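Why do fizzy drinks have bubbles?

When you open a bottle of lemonade, you hear a small "psst". This sound comes from a gas which is called carbon dioxide. It is the same gas that you breathe out.

In the factory, the gas is pushed into cold water with strong pressure. The water takes the gas in and keeps it, so long as the bottle is closed. You cannot see it, but it is there – waiting for more room.

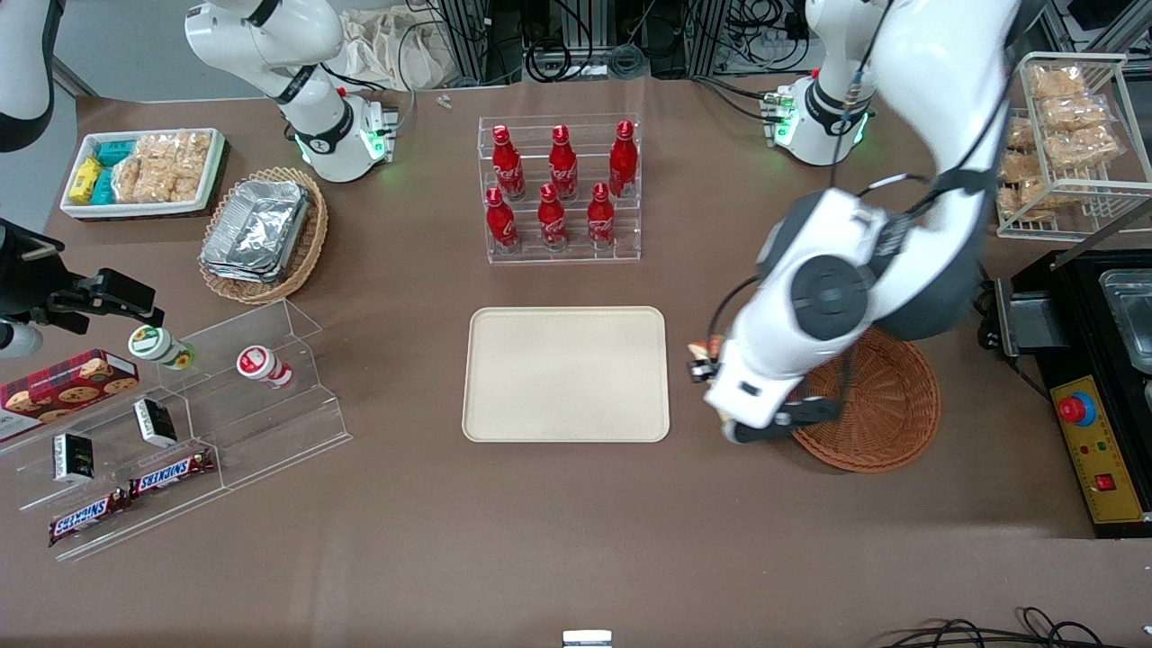
When the cap is turned, the pressure becomes smaller. Now the gas wants to leave, and it makes bubbles. They begin on very small scratches in the glass, and then they rise to the top. Warm drinks lose their gas faster than cold ones.

Try it with your class! At the school in Gilville, Azadeh Pakzad and her 18 pupils put raisins in a glass of fizzy water. Bubbles stick to the raisins and lift them up. At the top the bubbles break, and the raisins sink again. You can watch this dance for 9 minutes or even longer – use fresh water and do not shake the bottle before.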